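Print this page | E-mail this thread

So Dirkex has put out its good practice rules for hand-held gripper work in homes. 26 pages. I read them so you can skip them.

1/ Most of it is about labels. Every tool gets a code, every code gets logged. Fine. Labels are cheap, which may be why there are nine pages on them.

2/ The part about other people's bedrooms is one paragraph. "Operators should take reasonable care with personal items." Reasonable to whom?

3/ They say the rules were tried over 3,977 sessions at Jurkholm. I looked for how many were thrown out and why. It isn't in there. Vutlow at least prints its rejects.

4/ Section 4 wants a "cleared surface" before folding starts. Cleared of what? A shelf full of ornaments two steps away counts as clear, as far as I can tell. I'd like a distance. Give me any number.

5/ And the clothes. Stiff denim and thin cotton get the same pass mark. Has the author ever folded jeans?

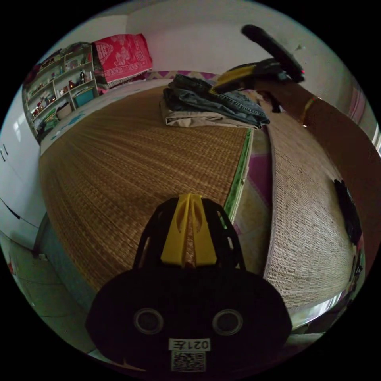 Jeans on top, beige trousers underneath. Tool label reads 021左.

6/ My other gripe: left and right marking is "recommended." Make it required or drop it.

7/ Ghoneim is taking comments until the end of June. Mine runs to 600 words and most of them are about section 4.

Print | E-mail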